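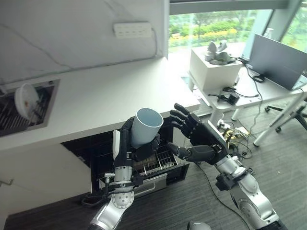 Wojciech Kubiak
Yo las tazas las pongo siempre boca abajo y un poco inclinadas. Si quedan planas, el agua se queda en el culo de la taza y te cae encima al sacarla. En los lavavajillas de cajón la rejilla es baja y cuesta más, pero apoyándolas contra las púas se puede.

mirela_tavares
Cita: "apoyándolas contra las púas se puede"
Depende de la taza. Las mías tienen la boca ancha y entre púa y púa bailan. Se me han desportillado 2 así. Ahora las púas son para los platos y las tazas van en el lateral.

Benedito Lacerda
Pregunta de alguien que está montando cocina nueva. Dudo entre un cajón Skoltden y un lavavajillas normal de puerta. Somos dos en casa y cocinamos poco. ¿Merece la pena el cajón? Me piden 150 euros más que por el de puerta, con la instalación incluida.

Wojciech Kubiak
Para dos, sí. Se llena antes y lo pones a diario. Con el de puerta acabas dejando los platos sucios dentro hasta que hay bastantes, y huele.

emerson_m
No estoy de acuerdo. Tuve cajón en el piso anterior y las ollas no entraban ni de lado. Terminaba fregando a mano lo más pesado. Por ese dinero me quedo con el de puerta y un programa de media carga.

Benedito Lacerda
Ollas grandes tengo una. Lo que más ensuciamos son tazas y platos de desayuno.

emerson_m
Entonces puede valerte. Mide la olla antes de pagar, y mídela con las asas.

mirela_tavares
Y mira dónde vas a dejar lo que no se seca. Los plásticos salen siempre mojados. Yo tengo un escurridor de alambre al lado del fregadero y lo uso todos los días, aunque haya puesto el lavavajillas.

Ademir Rocha
Otra cosa, la sal. En mi zona el agua es muy dura y a los 4 meses tenía las tazas blancas por dentro. Las recuperé con vinagre templado, media hora y estropajo suave. Desde entonces relleno el depósito cuando se enciende el piloto y no ha vuelto a pasar.

Wojciech Kubiak
Vinagre en las tazas, vale. Dentro de la máquina no lo echaría, las gomas se resecan.

Ademir Rocha
Llevo años echando un vaso en vacío y las gomas están bien.

Wojciech Kubiak
Pues a mí me cambiaron la junta en enero y el técnico me dijo que lo dejara. Cada uno que haga lo que quiera con la suya.

Benedito Lacerda
Gracias a todos. He medido la olla con asas y no cabe, pero la fregaré a mano. Me quedo con el cajón. Lo de las tazas inclinadas me lo apunto. ¿La sal es la misma para todas las marcas?

Ademir Rocha
Sí, sal gruesa para lavavajillas, cualquiera. La de cocina no.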